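Automation 2 — site visit handout, Levico demo hall, 3rd December

Read before you write up. Notes are mine, typed fast, sorry for the gaps.

What it was: open afternoon at Restesum, assembly cell shown to up to 29 visitors per slot. Two-arm station, fittings work. Ferri line next door was shut for changeover so we only got the talk on that one.

Start with the cell layout, which is worth a sketch in your report.

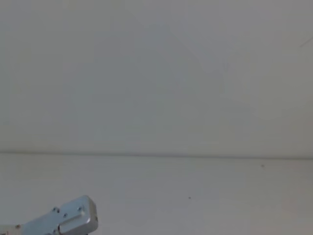
Cell layout is the part most groups skip over. Reach, sight lines, what the arm can hit. Notice how bare the working area is kept, plain wall behind and nothing set down on the white top — easy background for a vision system, small parts stand out. Compare with the Brirbridge bench from April, where we had clutter evrywhere. Budget quoted for fixtures in our class exercise: 1,350. Use that figure, not your own.

Grasping next. Contact area, finger shape, where you grip vs where the part has to go. Write down which end has to stay free, and why. Revise friction cone before the lab.

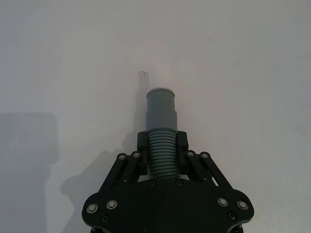

Does a firmer grip always mean a safer one? Only up to a point — thin-walled or flexible parts deform, then the pose you planned for is wrong. Set the force from the part, then check slip.

Two arms: shared workspace, who waits for whom, handover pose. Cycle planning sheet assumes 200 parts per shift, 2,936 for the full run. Work out idle time per arm, both cases. Interlocks are on the seperate sheet.

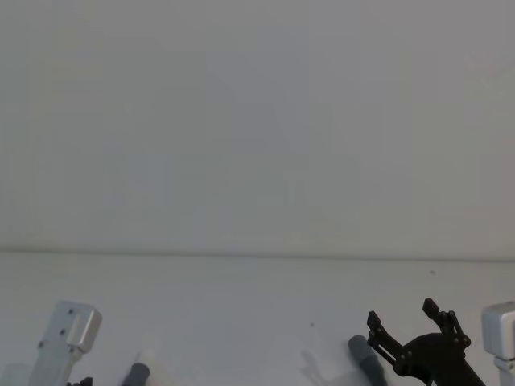 One visitor, Levico, asked whether a second arm was worth paying for if it spent half the cycle waiting, and said a fixed clamp would do the same job for less. Fair point. Answer it in your report, half a page, numbers shown.

Hand in with the layout sketch. Units on everything.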